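Rukine tabletop set: compartment box and bare table

README, maintained by Hawi Wolde and Ottar Westerberg

Summary

Rukine is a small collection of recordings of tabletop work with divided storage boxes. Each recording covers one box on one table, or the table on its own. The set holds 721 recordings in 44 sessions. It was put together for checking how well surface texture and clear plastic survive compression and color correction.

Table surface

The tabletop is a pale wood color with a fine grain. Grain direction is not constant across the surface: long stripes give way to looping, arched figures in places. Do not assume a uniform background when subtracting it. Bare-table clips are listed under surface/ and carry the suffix _b in the index.

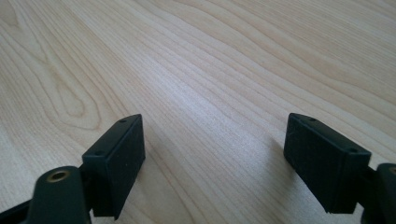
White balance was set once per session and left alone. Pinkish or creamy casts in the wood were kept as recorded. Vasiliki Stefanou compared corrected and uncorrected versions of 58 clips and found that correction flattened the finer grain lines, so corrected versions are not distributed.

Box

The box type is a clear plastic case with a hinged lid and a tray divided into small rectangular compartments, two rows of three. Compartments are indexed r1c1 to r2c3, starting at the far left as seen from the working side of the table. Lid state is stored as open, closed or moving. A lid that is raised but tilted back counts as open.
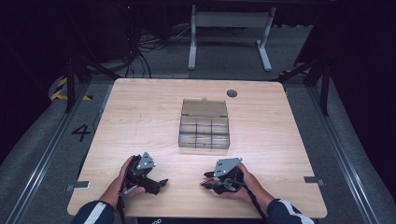
Box position is given relative to the table center, in centimeters, and refers to the tray only. The lid is ignored for position because its footprint changes as it swings. Expect an error of about 20 mm – more where the tray edge is hard to tell from the wood behind it.

Known issues

Lid edges have low contrast against the table. Outlines drawn by Rafail Andreadis and Ifigeneia Tzanetos disagree most often at the far side of the lid. Both versions are kept, in outlines_a and outlines_b.

Compartment contents are not labeled in this release. The field exists in the index but is blank throughout.

Sunday sessions have lid state only, with no outlines.

Layout

index.csv – one line per recording
surface/ – bare table
box/ – table with box
outlines_a/, outlines_b/ – lid and tray outlines

Corrections go to Ottar Westerberg, with the recording number and the field affected.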